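Speaker notes — "Keeping a Town Market Going Through the Winter"
Clivbridge Library, downstairs meeting room
21/07/2019

Wait for people to settle. The coffee is at the back and they will want to get it first, so let them.

Thank you all so much for coming out on a Sunday afternoon in July to hear somebody talk about February. I know it seems an odd time of year for it, but if you run a market, or sell at one, or just like having one to walk to, July is when the winter gets decided. By October the good rooms in town have all been booked for choir practice and craft fairs, and you're left with the parking lot.

A bit of background for anyone who's new. Our outdoor market on Jacobs Street closed for the season at the end of October for as long as I can remember, and every spring we'd lose a few sellers who had found other things to do with their Saturdays. Four winters ago we tried moving indoors, to the old Virmont hall. (Ask who was there that first morning. Expect groans about the heating!)

We had 10 tables that first day and we'd told everyone there would be 500 shoppers through the door, which was pure hope on my part. I still have the flyer. By the last Saturday in March we did have a day with 1,168 people, and I'll admit I went and sat in my car for a minute afterward because I was so happy and so tired.

Pause here. Let them enjoy the number.

So, what changed in between? The biggest thing was the layout. We started out with the tables in long straight rows, the way you'd do it outdoors, and people came in, walked down one side, walked up the other and went home. In a cold street that's fine, but in a warm room you want folks to linger a little. We pulled the rows apart, put the bread and the soup at the far end, and set out chairs by the windows.

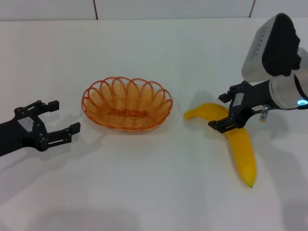 The second thing was what sellers brought. Winter produce is a lot of brown and a lot of beige, and I say that with love, as a person who grows parsnips. A heap of parsnips on a bare table looks like a chore. Put the same parsnips next to jars of honey and a pile of red onions and somebody will stop and ask you how to cook them — and once they've asked, they nearly always buy.

Tell the rutabaga story if there's time. Skip it if we started late.

Third, and I can already feel some of you bracing for it, money. The hall costs more than the street does. We kept the table fee low the first winter and came up short, and a grant of $2,000 from the Nastato fund carried us to spring. I'd rather you didn't plan on a grant. Set the fee where it needs to be, tell your sellers why, and let them pay by the month. We only lost one seller over it, and she came back in May.

Slow down for this part, I always rush it.

If you're thinking of starting one yourselves, please go and stand in your hall on a cold morning before you sign anything. Check where the outlets are. Find out who has the key, and who has the other key.

Questions next. Repeat each one back so the people by the coffee can hear it. Sign-up sheet for winter tables is by the door, and the pen is tied on this time.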